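3.2 Beds as sorting surfaces

Participants in the Benura household study were asked to empty one bag or drawer of small belongings and to put the contents in order wherever they would normally do so. No surface was suggested to them. Tables were available in every home, yet the bed was chosen more often than any other surface, including in homes where the dining table was clear at the time of the visit. Deschamps and Lemaire noted the same preference in their earlier work on packing at Riviere, although they treated it as a matter of available area and did not examine the bedding itself.

We distinguish the working area, on which items are placed and moved, from the remainder of the bed, which keeps its ordinary covers and pillows. The boundary between the two was coded from still images by two coders working separately (Ikeda and Sutanto). Disagreements were settled by discussion.
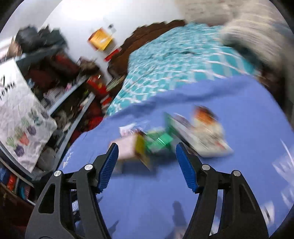
Figure 4. Small items gathered on a bed during sorting.

Plain bedding affected how far items were spread before grouping began. On patterned covers, participants tended to leave wider gaps between items and to pick up the same item more than once. On plain covers the first grouping was tighter. The periwinkle-blue sheet in Figure 4 is of the second type: the cluster, with a bright green object in the middle and a white box printed with colorful graphics to its right, lies on the plain cloth, while the lattice-patterned blanket behind it was coded as remainder. A pillow resting on the remainder was not coded as an item.

Softness had a smaller effect than expected. Flat boxes and packets stayed where they were put, but round items rolled into folds and were often collected last. Crumpled paper was a separate difficulty. Participants disagreed on whether it was trash or belonged with the item it had come from, and we therefore kept it as its own category (Section 5).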